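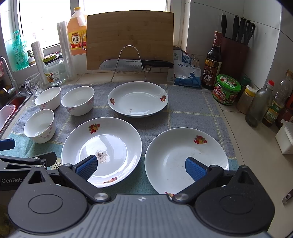 Can you see the Rindgate tableware works without booking?

Only on the open day, held once a year in May. On other dates the works takes groups by written request.

Open day at the Fokton plant, Rindgate
Posted 2018-09-01

The Fokton plant makes earthenware for hotels and homes. The tour follows the clay from the slip house to the packing room and takes a little over an hour, with one short stop for hearing protection at the press shop door. Closed shoes are required.

The slip house was running one blunger out of two. Clay, flint and stone are mixed with water, sieved, passed over magnets to remove iron and then pressed into cakes. Iron matters because a single grain shows as a brown speck through a clear glaze. Our guide passed around a reject with exactly this fault and nobody in the group could find it until it was tilted under the lamp.

Flatware is formed on roller machines. A slug of clay drops on a plaster mould, the heated head comes down and the edge is trimmed and sponged in the same cycle. Deep plates take longer than dinner plates, mainly in drying. The dryer was open at one end and the colour change from dark to pale grey was easy to follow along the racks. 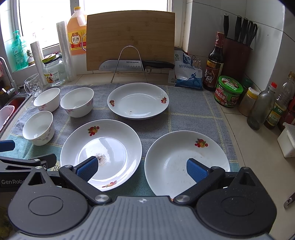

R. Manríquez

The biscuit kiln is a gas-fired tunnel 26 metres long. Cars enter at fixed intervals and travel through preheat, firing and cooling zones. The control panel displays the reading for each zone, and the exit zone stood at 313 degrees when we passed. The sides of the kiln are cool enough to stand beside, although the centre of the room is not a place to linger.

Glazing is by spray on one line and by dipping on the other. The foot of each piece is wiped on a wet belt before the second firing.

Decorating was the part I had come for. The decals are printed on coated paper, soaked until they slide, placed on the rim by hand and squeegeed outward from the middle to drive off water. Trapped water leaves a pinhole after firing. Two methods are in use:

On-glaze: fired at a lower heat, brighter reds and oranges, less resistant to dishwashers.
In-glaze: fired hotter so the colour sinks into the glaze, more durable, narrower palette.
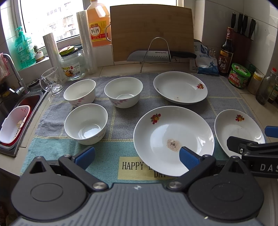 White plates with a fruit motif, on a checked tea towel.

The seconds shop is next to the car park - cash only on the day. Most of the stock was plain white hotel ware, sold in stacks of six. Parking is on gravel and the upper lot drains poorly.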